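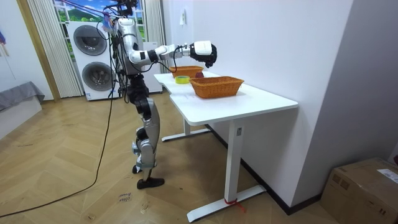
Notes on living with a standing desk, written after one winter and most of a spring with it. I held off until May because the first weeks with any piece of furniture produce opinions that do not last.

The desk has a plain rectangular white top on two white metal legs, each with a long foot bar. Kokatley sold it to me as an office desk. I do office work at it in the mornings and use it as a general worktable for the remainder of the day: sorting post, wrapping parcels, shelling peas, setting out fruit. It does the second job better than the first.

Height. The control panel is mounted on the upper part of one leg, near the user's hand. It stores presets. I use two. The lower one is for writing and the higher one is for anything done with the forearms, such as sorting or folding. Vibeke Kvaran, who is taller than I am, borrowed the desk for an afternoon and overwrote both, so I now keep the values on a slip of paper inside the drawer of the other table.

Surface. White shows everything. Pencil comes off with a damp cloth. Turmeric does not, or did not on the underside of the front edge, where I missed it for a week. There is a shallow notch cut into one edge, intended for cables. With no computer on the desk it collects crumbs, and I clean it with a dry toothbrush.

Foot bars. They are long, and they extend further than a person expects who is carrying something. I caught my shin on the near one twice in the first month. A red strap is now tied around it. This works as a marker and costs nothing. The loose end trails on the floor and should be trimmed, but it also makes the bar easier to notice from the side, so for the present it stays.

Baskets. I tried plastic trays first and gave them up. They slide when the desk is moving and they are loud when set down. The orange wicker ones came from Nolholm and cost 363 kroner for the pair. They grip the surface slightly better, and fruit keeps longer in them than it did in the trays, presumably on account of the air. The smaller one lives toward the back corner, the other within easy reach. Anything set down beside a basket and not in it will roll sooner or later. The top is level as far as I can measure, but round fruit does not need much encouragement.

Wicker sheds. Expect small fragments under each basket for the first few weeks. Shake them out over the sink, brush along the weave and not across it, and keep them away from the radiator.

Floor. The room has a wooden floor and the desk stands directly on it. Þórarinn Ingvarsson recommended felt under the bars. I fitted it, found that the desk drifted when leaned on, and took it off again. Thin rubber would probably be better. I have a sheet of it somewhere.

Still to do: find the rubber, trim the strap, and decide whether the desk should go back against the wall. At the moment it stands diagonally, which uses more floor but lets two people work from opposite sides.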